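Friday, June 6, 2025

Toy sorting, Seol table. Carried on from the February list. The plan is to get the soft toys off the shelf and into bins by size, then label the bins for the Prurov shelves. Zeeshan Bugti wants the labels to match the numbers in the Plidlow sheet, so bin 12 stays bin 12 even if its contents change.
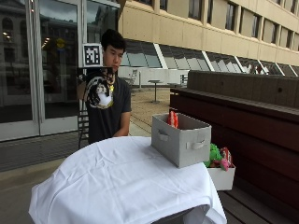 Soft toys go in whatever is shallow enough to see into, everything else in the fabric bins. I had been leaning toward fabric for all of it. The green plush in the white open box is easy to spot from a distance, and the gray bin hides nearly everything below its rim, so low boxes for plush from now on. The gray fabric bins have looped handles and should be fine on the upper shelf. The white cloth wants ironing before it goes on the table again - too many creases to set small parts on.

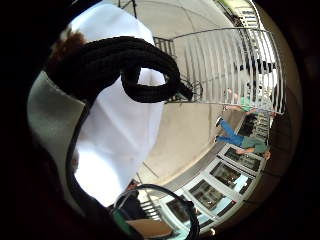
Do the bins need lids? Only the ones going on the top shelf at Hivau, where dust gets in.

Still open:
Order 24 label sleeves, the wide kind.
Row 105 in the sheet is listed twice. Delete the second one.
Ask Zeeshan which shelf takes the low boxes - the middle one is too tight.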